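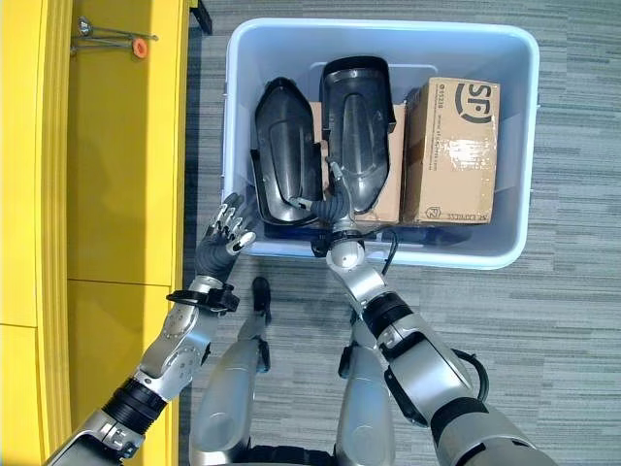

Moving black plastic shells from a bin to a yellow shelf, how do you arrange them?

Posted by Mereana Rutherford
May 7, 2026

Hello everyone. I take care of a small parts room, and I need advice about one kind of part. They are black molded shells, long and rounded, and quite glossy. They come to us in a white plastic bin together with cardboard boxes, because the person who unpacks puts everything in the same bin. Then the parts must go to the yellow shelving unit.

My problem is two things. First, the shells rub on the cardboard and get small marks. Second, on the shelf they lie in every direction and people take from the middle. We have the metal housings on the top shelf and I would like to keep them there, but my colleague says heavy parts should be lower. Who is right? I have 20 minutes for this job at the end of the day, so please no big systems.

Bevan Sutcliffe

Take the boxes out of the bin before you do anything with the shells. Cardboard edges are hard on a glossy surface, and the tape is also not good when one end comes loose. If you must keep a box in the bin, put a sheet of foam between.

Lift each shell from its base and bring it straight up. If you pull it sideways it will rub on its neighbor. I did this wrong for a long time at Quinlan, where I worked before, and we had to send 18 covers back to be polished.
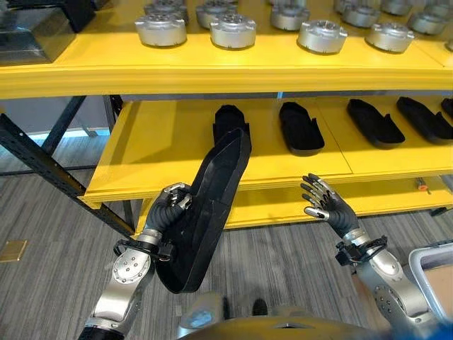 For the shelf, I would make one row with all the toes to the back and the heels to the front. I say toes and heels because we also had trays in the shape of a shoe sole, and these words were easy for everybody. Leave enough space for fingers between two pieces. When the row is full, it is full — do not put a second layer on top, even if it is only for one night.

A short line of tape on the front edge of the shelf helps new people to see where each piece goes. Use paper tape, it comes off more easily.

Keith McPhee

just buy dividers. we have the ones from Dindik, they are ok

Eugeniusz Szewczyk

I agree with Bevan about the single row, but I want to answer the part about the heavy housings, which he did not mention.

Your colleague is right in general. Round metal parts should be at the height of your waist or lower, so that you do not lift them above the shoulder. But it depends how high your top shelf is. If the unit is low and you look down on the top shelf when you stand in front of it, then it is already a good height and I would leave the housings there. Please check also what weight the shelf is made for. In our unit the label says 100 kg for each shelf, but yours can be different.

If you keep them on top, stand them flat with the bolt holes up and do not let them touch each other. Metal rims make marks on each other very quickly.

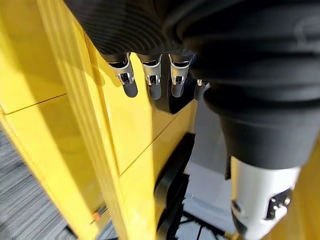 Another thing is dust. A black surface shows everything, and on yellow paint you do not notice the dust until it is already on the part. I wipe the empty shelf with a dry microfiber cloth before I put the pieces back, from the back to the front. No spray. In December we tried a spray cleaner and it left a thin film, and I needed two evenings to remove it.

For the time: wiping takes me 5 minutes, and the rest is enough to empty one bin if the boxes are already out. The boxes can wait in a corner until the morning.

Mereana Rutherford

Thank you Bevan and Eugeniusz, this is very useful. I measured, and the top shelf is lower than my shoulder, so the housings will stay for now. I will ask the unpacking person to use a second bin for cardboard. Keith, do your dividers stand by themselves or must they be screwed into the shelf?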